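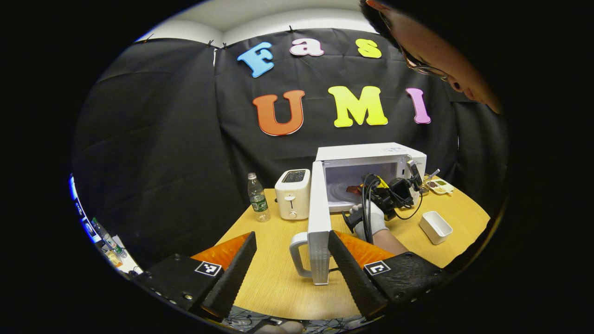

Oskari Kinnunen wrote:
> Is anybody else's office kitchen stuck with one microwave? Ours is a
> little white one that shares a table with the toaster, and by noon
> it smells like everything anyone has ever heated up in it. I'm also
> never sure how long to give small things. A full plate I can manage,
> but one leftover stuffed pepper comes out lava on the outside and
> fridge in the middle. Tips welcome, I've already tried opening the
> door and glaring at it.

Hi Oskari, hi all,

Oh, I have opinions on this one! We had the same setup at the Fleltden building for years, one microwave and one toaster on one table, and I ended up more or less in charge of both because I complained the loudest.

For small things, turn the power down. I know it feels wrong when you're hungry, but a single pepper or half a baked potato does much better at half power for twice as long. Ours was a Partanen with a dial that had mostly lost its numbers, so I put a dot of nail polish at the halfway spot (coral, it's still there as far as I know). And put the pepper off to one side of the turntable if you have one, with a spoonful of water on the plate and a damp paper towel over it. Then let it sit with the door shut for a minute before you poke it. If you've got a food thermometer, leftovers are supposed to hit 165 in the middle, but I'll admit I mostly go by steam.

For the smell: a mug of water with half a lemon squeezed into it, 4 minutes on high, then leave it closed for 15 more. Wipe it out while it's all still steamy and the splatters come right off, even the roof, which everybody forgets. After that leave the door hanging wide open until it's dry inside. Check that the door has room to swing, too — ours used to knock over whatever people had parked in front, usually my coffee.

About the toaster, I'd slide it over as far as the cord allows. Crumbs travel! We used to find them under the turntable, and that grinding noise you mentioned last month could be exactly that. Lift the plate and the ring out and wash them in the sink.

One thing I never solved was fish. We tried a sign, we tried a covered dish from Hollent with a vent in the lid, and the covered dish did help some, but people kept taking it home. If anybody has gotten further than we did, please write in.

Oskari, what were the peppers stuffed with? I have a whole bag of them here and no plan.

Raili Kuusisto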